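Speaker notes: The Secret Life of the Village Sign
Local History Evening, Plustham Library
Haruto Sugiyama

(Wait for the chairs to stop scraping. Lights half down. Water on the left.)

OPENING

Good evening, hello, thank you for coming out. I know the parking is terrible. I want to start with a question, and I'd love hands up: who can draw the sign at the edge of your own town from memory? Color, shape, what it says under the name? (Pause. Usually two or three hands. Tease whoever looks confident.)

I couldn't do it either, and I had driven past mine every working day for years. Then one June the county took it down to repaint the posts, and I missed my turn. Went straight past it! That was the start of all this, and I have been stopping the car for town signs ever since, to the great patience of my family.

I have 700 of them in the notebook now. You are getting 30 tonight. Relax.

PART ONE: WHAT A SIGN IS FOR

Main point, say it slowly: a town sign is talking to two crowds at once. It tells strangers where they are, and it tells the people who live there who they think they are. Those two jobs pull against each other, and you can see it in the lettering.

Garville is my favorite case. Population on the sign: 1,336. It has said 1,336 for as long as anyone I spoke to can remember. Babies have been born, the feed store family moved to the coast with all five kids, and the number holds. I asked at the diner whether anyone wanted it updated and got a look like I'd suggested moving the river. By now the number is part of the name. There's a softball team called the 1336ers.

(Don't do the whole softball story. It runs four minutes and the ending isn't that good.)

Then compare Plustham, where we're sitting. Our sign has no number at all, only the name and the word "Welcome," and the word is bigger than the name. I love that. I think it's the friendliest bit of layout in the county. Ask: does anyone know who picked it? Leave room here, since somebody's uncle may have been involved.

PART TWO: PAINTERS

This is the part I get carried away with, so watch the clock. Should be at 7:25 or earlier.

Before the cut vinyl came in, most of these were done by hand, and a painter would cover a whole valley. Once you learn one person's hand you see it everywhere. Ours was a man named Grgić, and he had a capital G you could spot from a moving truck: a tiny spur at the bottom, like a heel. Garville has it. The old bakery had it. So does the back of the bandstand, where I think he was trying out a brush.

Explain how he worked. He chalked a line, stood back across the road, came back and moved it. He spaced letters by eye and never with a ruler. An L next to an A leaves a great big hole, and he would tuck them together until the hole went away. (Do the thing with the two hands. It gets a laugh and it also makes the point.)

He mixed his own green as well. I have seen three attempts to match it and they all look like pool tables.

Mention the shadow under his letters, always falling to the left. Whichever way the sign faced, whatever the sun was doing, left. If you find one falling right, it's a repaint, and please come and tell me afterward.
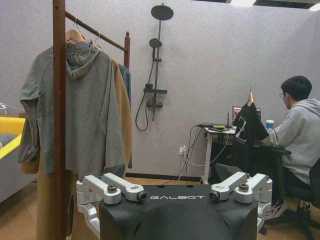 PART THREE: WHAT WE LOSE, AND WHAT'S STILL OUT THERE

Birkero next. Birkero replaced its sign and put the old one in a barn, face down, with a lawn mower on top. The farmer was lovely about it. We turned it over together and the paint was nearly perfect, because the face had been out of the light the whole time. The heel on the G isn't there, obviously, there's no G in Birkero, but the shadow falls left and the green is right. I may have shouted.

So please check barns. Check the backs of shelves too, as people used them for lumber. Good boards, 100 coats of weather on them and still flat.

If time is short, skip the part about bolts. If time is long, do the part about bolts, it's great.

CLOSING

Ask everyone to stop at one sign on the way home and look at it properly, from the shoulder, hazards on. Handout is by the door with my number. Questions, then cookies.

(Return the pointer to the front desk this time.)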